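3.2 Trays and the handling of small household items

The second part of the survey looked at where people put things down when they come in the door. In the pilot interviews, householders in Kundley and Ustano kept bringing up the same habit: keys, mail, coins and glasses end up on whatever flat surface is nearest, and are moved at least once more before they reach the place where they are kept. We call this second move a re-handling. Earlier work on household clutter has mostly measured how much is in a room. We were more interested in how often the same item is picked up.

Each of the 40 households filled out a diary over two weeks. One adult in each home wrote down every time a small item was shifted to make room for something else, along with the surface it came from and the surface it went to. Kitchen counters and dining tables were recorded separately, as the pilot diaries had mixed the two and the entries could not be sorted out afterward. Households that already used a tray or bowl near the entrance were asked to carry on as usual. The others were given a plain tray at the start of the second week and told to set it wherever they liked, including on the floor. 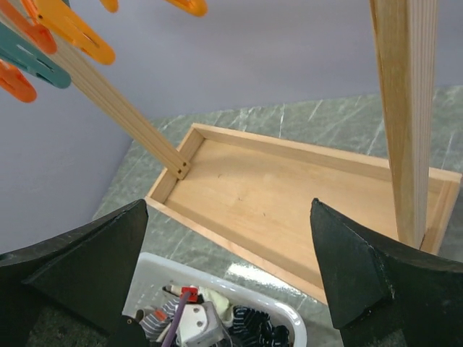 Kundley, 15 April 2022

Figure 4. Shallow wooden tray with raised rims, placed on the floor.

The diaries gave more than 500 usable entries. Of these, 234 came from the kitchen counter, which was the most common starting point in both towns. Mail was the item most often re-handled, followed by keys. Glasses were moved less often than we had expected from the interviews, and several people noted in the margin that they simply wore them around the house.

Placement of the tray varied a good deal. Households with a bench or low shelf by the door generally used it. In homes with narrow hallways the tray tended to go on the floor against a wall, and these households reported more trouble with bending and with pets. Older participants in particular moved it to a higher surface after a few days. Colour and finish were rarely mentioned in the diaries, although rim height was: a low rim was described as easier to reach over, but coins were harder to pick out of the corners.

Two limits should be kept in mind. The diaries depend on one person noticing what everyone in the home does, and entries dropped off on weekends. Coding was done by Bontu Yilma and checked by Eldana Degefa, and disagreements over what counted as a separate surface were settled by going back to the floor sketches. The interview schedule followed the Woldemariam format with the questions on income left out. Seasonal items such as mitts and toques were coded under clothing and are dealt with in Section 3.3.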